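Is the Finadlow arm kit worth it for small kitchen jobs?

Posted by hororska_bench in Kits and Automation

I'm looking at the Finadlow desktop arm, the one sold with the two-finger gripper and the Risto software on a yearly licence. The shop wants 600 for the arm and another 137 for the licence. I want it to move light kitchen things between set places on a table, over and over, for a long test. The sales page says it manages 4,000 cycles before the finger pads need changing. Has anyone got near that? And does it cope with handles?

Antunes

I've had one since December. Handles are fine if they stay put. My table has a pink bowl with a loop handle on it and a white utensil standing in a black mesh pot, and the two give very different trouble. The bowl handle gives you one clear place to grip. A long handle leaning in a pot ends up at a new angle every time, so a fixed position won't do and you have to set up the search routine in Risto — allow an evening for that.

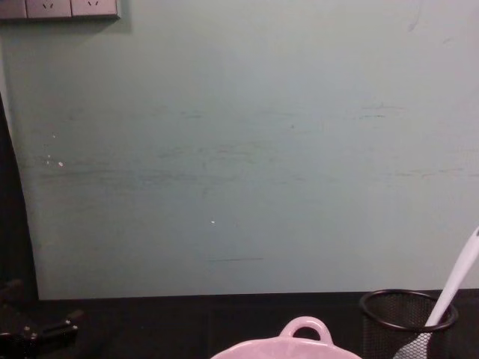
pocketlathe disagrees with paying for the licence at all, and says the free version of Risto has the search routine too, only with a limit of 306 saved positions. For a bowl and one pot that is plenty. The paid one is worth having if you run two arms.

Pads: mine went shiny at about half the figure they quote. Spares come in packs of four and fit with one screw. Bolt the base down before you do anything else, as the clamp in the box is poor.

grey_socket

Never used it but the Hororska one is cheaper I think. Check the returns policy.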